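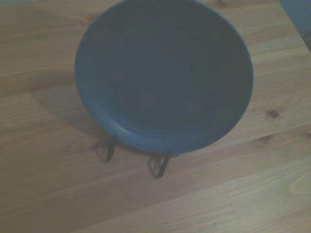
Sepúlveda杯双打决胜盘到底该不该用抢十？打完回来太兴奋，开帖聊聊

网球 > 业余赛事 > 赛制讨论

底线老磨 楼主
发表于 2024年1月25日

上周末在Runden球馆打完了今年的Sepúlveda杯，睡了两天才缓过来，现在手还痒！先报成绩：我和搭档Nahuel Bustos从小组出来，八强赢了，半决赛输了。输给Constanza Figueroa和Filippos Sarantis那一对，6-4，5-7，最后抢十8-10。赛点那一分Constanza一个反手斜线贴着边线过去，我站在网前连拍子都没来得及举，然后我自己先鼓掌了。真的好看。

今年最大的变化大家都知道，决胜盘取消，一比一之后直接抢十。赛前群里吵了整整一个星期，我当时是坚决反对的那一拨。现在打完了，想法有点变，分几块写，欢迎来拍。

一、节奏
去年12月那届还是打满三盘，我们有一场打了154分钟，打到后面四个人发球都是软的，二发基本就是送过去。今年最长的一场也没到这个数。抢十的气氛完全不一样，前两盘打得再稀烂，一到抢十全场都围过来看，隔壁场地刚下来的人毛巾都没放下就站到挡网后面了。这种感觉打满三盘的时候很少有，大家早就去吃饭了。

二、赛程
今年正赛16对，周六一天打完前两轮，晚上还能正常回家。去年周六最后一场开打的时候球馆都准备锁门了，有印象的举手。组织的Noémie McIntyre跟我说，换成抢十以后每场打满的比赛省下来35分钟，她终于能把热身时间还给大家了。对，今年每对有完整的十分钟热身，这个我要给满分！

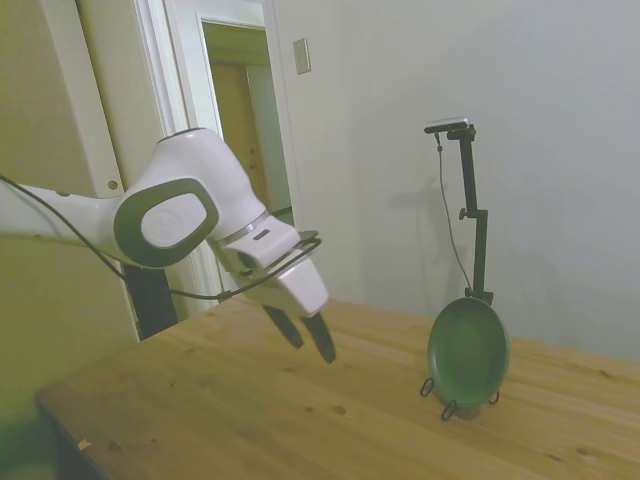 三、公平
这块我还没想明白。我们第二盘是从1-4追回来的，追到5-5的时候对面明显有点急，势头全在我们这边。要是接着打第三盘，我觉得我们六成能赢。抢十一开局我双误，0-3，后面一直在追。你说这算不算公平？规则提前写好的，当然公平。可是心里那个坎……反正我已经约了他们下个月再打一场，打满三盘的那种，哈哈。

四、穿线
顺便说一句，比赛前一天换了Nallex的软线，磅数降了两磅，截击手感好得不行，发球就有点飘。双打选手可以试试，单打的同学慎重。

上旋加一点 2楼

先恭喜楼主进四强！我在隔壁场地看了你们抢十的后半段，7-8那个高压你退了那么多步还能打进去，我喊得比你搭档都大声。

不过赛制我不同意你。我报名就是冲着打球去的，报名费400，小组赛打两场，有一场抢十，加起来在场上还不到两个半钟头。开车过来都要一个多小时。对我这种小组就回家的人来说，砍掉的每一局都是肉。

Golla小分队队长 3楼

我们Golla俱乐部今年来了好几对，赛后在车上也吵这个，从停车场一路吵到加油站。年轻的都想打满，四十往上的全投抢十，基本可以按膝盖的年龄来分😂

我本人支持抢十。双打本来就是发球和网前的游戏，决胜盘打到后面大家都站在底线放高球，我看着都困。抢十逼着你上网，逼着你商量战术，每一分都要跟搭档碰拳，特别过瘾。

底线老磨 楼主 4楼

回2楼：你说的这个我没想到，确实，小组赛和淘汰赛可能要分开看。要不小组赛打满，淘汰赛抢十？

回3楼：膝盖的年龄，太准了，我膝盖今年大概六十。

禹明子 5楼

大家好，我是Myung-ja Woo，中文名就是ID，楼主八强打的就是我和我先生。输得心服口服，就是第一盘那个擦网我到现在还在想。

4楼说的方案反过来才对吧？小组赛场次最多，最占场地，要省时间就得在小组赛省。到了半决赛和决赛，场地本来就空出来了，一共就三场球，为什么不能打满？我是想看决赛打三盘的。今年决赛第二盘打到抢七，那么精彩，抢十却10-3，十分钟不到就结束了，旁边的人刚把咖啡买回来。

底线老磨 楼主 6楼

明子姐！！你们第二盘那个双上网我跟Nahuel回来研究了一晚上，每次你先生一发外角你就往中间抢，我们愣是到4-3才看出来。

你说的有道理，半决赛开始打满，我投这个。

单反抽射 7楼

泼点冷水。半决赛和决赛在同一天，半决赛打满三盘的那一对，中间歇一个小时再去打决赛，对面要是两盘轻松拿下的，这还怎么打？去年就是这样，决赛第一盘6-0，有一个人在抽筋，看得难受。抢十至少让两边体力差得没那么多。

真要打满，半决赛就得挪到周六晚上，或者决赛再往后放一周。往后放一周谁来？外地的肯定不来。

上旋加一点 8楼

外地的可以报名的时候就想好啊，想拿冠军还怕多跑一趟？

单反抽射 9楼

你说得轻松，你小组就回家了（没有恶意，我也是小组就回家了）。

上旋加一点 10楼

扎心了，下届小组赛见，最好分一个组。

Golla小分队队长 11楼

我看7楼说到点子上了。还有一个折中的办法，我们俱乐部内部赛用过：决胜盘照打，从2-2开始，金球制。打下来比完整一盘短不少，又有发球局和破发的起伏，不会一个双误就掉坑里。我们队里那几个坚决反对抢十的，打过一次以后都闭嘴了，还催我什么时候再办。

禹明子 12楼

从2-2开始这个有意思！第一次听说。那谁先发球？按正常顺序轮下去吗？

Golla小分队队长 13楼

对，按上一盘的顺序接着轮，不另外挑边。每边可以重新定谁先发，这个跟正常开盘一样。第一局打完换边，后面每两局换一次。记分牌直接翻到2-2就行，头一回打的时候总有人忘，翻成0-0，吵半天，哈哈。

底线老磨 楼主 14楼

这个我喜欢！！下个月跟Constanza和Filippos那场友谊赛，本来说好打满三盘，我去问问他们愿不愿意决胜盘试一下2-2开局。要是打出来好玩，我把每一局的比分都记下来发这里。

另外有人问Nallex那个线多久断，我这套打了四场比赛加两次训练，还在，但横线已经开始跑了。

单反抽射 15楼

2-2金球我可以接受，比抢十强，时间也没多多少。不过建议Noémie先拿安慰赛试一届，安慰赛大家心态放松，规则搞错了也不会有人摔拍子。正赛今年刚改过，明年再改，老球友又得重新背一遍规则。

底线老磨 楼主 16楼

安慰赛先试，同意。我晚上把这个帖子转给Noémie，谁还有想法的趁早写。还有，2月那场缺一个人帮忙翻记分牌，就在Runden，管午饭，想来的私信我。

上旋加一点 17楼

翻牌我来，我保证翻到2-2。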